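La pinza de mano, por dentro: cómo la monto, la cuido y la arreglo

Me pidió Sharon Muli que contara en el boletín algo de lo que hago con las pinzas, y llevo tres números escaqueándome. Este mes ya no cuela, así que allá voy. Aviso de que me enrollo.

Para los que habéis llegado hace poco a Girkcombe: tenemos pinzas de mano que usamos para grabar tareas de casa (ropa, cocina, recoger trastos) y que luego sirven para enseñar al brazo. La persona la lleva en la mano, la cámara va montada encima y los dedos son los mismos que lleva el brazo. O deberían ser los mismos, que de eso va buena parte de este texto. La mía es la 6, la que todo el mundo llama «la coja» porque durante una temporada cerraba torcida. Ya no cierra torcida, pero el mote se le ha quedado, pobre.

Empiezo por las almohadillas, que es lo que más guerra da. Las nuestras son azules, con estrías, y van por la cara interior de cada dedo. Cuando son nuevas agarran de maravilla. Con el uso se van puliendo, y lo malo es que se pulen tan poco a poco que no te enteras. Tú compensas con la mano sin querer, aprietas un poquito más, y el día que alguien mira los datos te dice que por qué esa camiseta se agarra con tanta fuerza. Me pasó en noviembre y todavía me lo recuerda Wekesa Lema cada vez que nos cruzamos en el pasillo.

Ahora las cambio cada 2.000 cierres, me parezcan buenas o no. El contador lo lleva el propio programa de grabación, en la pestaña de estado, y se pone a cero a mano. Acordaos de ponerlo a cero. Yo me olvidé una vez y estuve dos semanas creyendo que tenía un par de almohadillas inmortales.

Para limpiarlas, paño de microfibra con agua y una gota de jabón neutro. Nada de alcohol, por favor. Ya sé que Jabari Koech usa alcohol para todo y que le va muy bien, pero a estas gomas las deja con una especie de piel brillante que resbala. Con la ropa lo que se acumula es pelusa, sobre todo de las prendas de punto, y se mete en el fondo de las estrías. Un cepillo de dientes blando y a correr. Si la pelusa se resiste, cinta adhesiva de papel: la pegas, la aprietas con la uña y la levantas de un tirón.

Los tornillos. Cada dedo lleva arriba dos cabezas redondas plateadas, y hay quien las aprieta como si fueran las ruedas de un camión. ¡No! El cuerpo del dedo es de plástico impreso y lo que haces es marcarlo, y una vez marcado el dedo busca esa posición para siempre. Primero un tornillo sin apretar, luego el otro, compruebas que el dedo apoya bien en la base y entonces aprietas los dos alternando, cuarto de vuelta y cuarto de vuelta. Un toque de fijador de roscas del flojo, el que sale sin calentar. Yo les hago además una rayita con rotulador blanco, pero eso es manía mía y la mitad de las veces se borra.

Hablando de los dedos, echadles un ojo a los huecos triangulares. Están para quitar peso y para que el dedo ceda un poco, y justo en las esquinas es donde salen las grietas. Se ven mejor con la linterna del móvil por detrás y abriendo la pinza a tope.
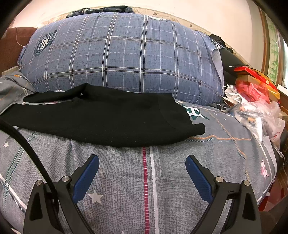
Una grieta pequeña no se nota al grabar, y por eso es traicionera: el dedo flexa más de un lado que del otro y la pinza empieza a cerrar en diagonal. Eso era lo que le pasaba a la coja. Le cambié las almohadillas, le cambié los tornillos, le recalibré el cero tres veces, y resulta que el dedo izquierdo tenía una fisura finísima en el vértice de abajo. Nassoro Mohamedi la vio en diez segundos mientras se comía un bocadillo. Desde entonces, lo primero que miro son los triángulos y luego ya me pongo a desmontar lo que haga falta.

Los dedos de recambio los imprime Vurnura y llegan en bolsas de dos. Tenemos 17 pares en el armario, segundo estante, en la caja que pone «NO SON CUCHARAS» (larga historia, preguntad a Mutua Okoth). Cambiad siempre los dos a la vez. Un dedo nuevo con uno viejo no ceden igual y volvemos al problema de antes. El viejo que esté sano lo marcáis con cinta verde y a la caja de pruebas.

Ahora el cable, que es el que me quita el sueño. Es negro, gordo y más bien rígido, y tiene la costumbre de ponerse delante de los dedos en cuanto giras la muñeca. Mi arreglo, después de probar de todo: una vuelta amplia por el antebrazo, sujeta con una cinta de velcro floja, y un palmo de holgura antes del conector. Si lo dejáis tirante, tira de la pinza y la mano lo corrige sin que os deis cuenta, y otra vez lo mismo, datos raros. Si lo dejáis demasiado suelto se arrastra por encima de lo que estéis tocando. En una cama, con ropa por medio, eso es una pesadilla: se engancha en una manga y te la llevas puesta.

El conector lo reviso los lunes. Lo saco, soplo, lo meto y muevo el cable un poco en círculo mirando la señal en pantalla. Si la imagen pega un salto, hay que cambiarlo, y os digo por experiencia que no vale doblarlo hacia el lado bueno y sujetarlo con cinta. Lo hice, duró una mañana entera, y perdimos 94 grabaciones que hubo que repetir. Todavía debo una ronda de cafés por aquello.

La lente, con lo mismo que unas gafas: perilla de aire primero y paño después. El orden importa, que si pasas el paño con polvo la rayas. Es un gran angular y las esquinas siempre salen oscuras, eso es normal y no hay que tocar nada. Me han llegado ya dos avisos de «cámara sucia por los bordes» y en los dos la cámara estaba perfecta. Lo que sí tenéis que mirar es que los dos dedos entren por abajo a la misma altura, uno por cada lado. Si uno asoma bastante más que el otro, el soporte se ha girado. Se afloja, se centra y se vuelve a apretar, y después toca calibrar sí o sí.

Y lo de calibrar tiene menos misterio de lo que parece. Con la pinza apoyada en la mesa, abrís del todo y esperáis al pitido, cerráis en vacío y esperáis al segundo. Luego cerráis sobre el taco de Soriano, el gris, y el programa os tiene que dar el ancho que lleva grabado el taco. Si no coincide, repetís. Si a la tercera sigue sin coincidir, no hay que seguir insistiendo (yo lo he hecho, con toda la cabezonería del mundo), hay que volver a los tornillos y a las grietas.

Una cosa más sobre las telas, que me lo preguntó Jabari y le contesté a medias. Con las prendas finas conviene entrar con la pinza muy abierta, en V, y dejar que las almohadillas toquen la tela antes de cerrar. Si bajáis con los dedos medio juntos lo que pellizcáis es la sábana de debajo, y ya tenéis la cama entera en la mano. Con los vaqueros y con todo lo que sea grueso pasa al revés, hay que buscar el borde o el pliegue, y ahí es donde se nota muchísimo si las estrías están gastadas. De hecho, es mi prueba rápida: si un pliegue de vaquero se me escurre dos veces seguidas, cambio almohadillas aunque el contador diga misa.

Wekesa está probando ahora unas gomas de Nineck, más blandas. Las tuve una tarde puestas en la coja y agarran muy bien el algodón, pero cogen pelusa que da gusto, y me pasé más tiempo con el cepillo que grabando. Le he pedido que las pruebe con toallas antes de que hagamos pedido. Ya contará él.

Dejo la hoja de revisión plastificada colgada al lado del armario, con su rotulador. Apuntad la fecha y qué pinza es, aunque solo hayáis pasado el paño. Y si alguien tiene el destornillador pequeño del mango amarillo, que me lo devuelva - sin preguntas, de verdad, lo dejáis en mi mesa y ya está.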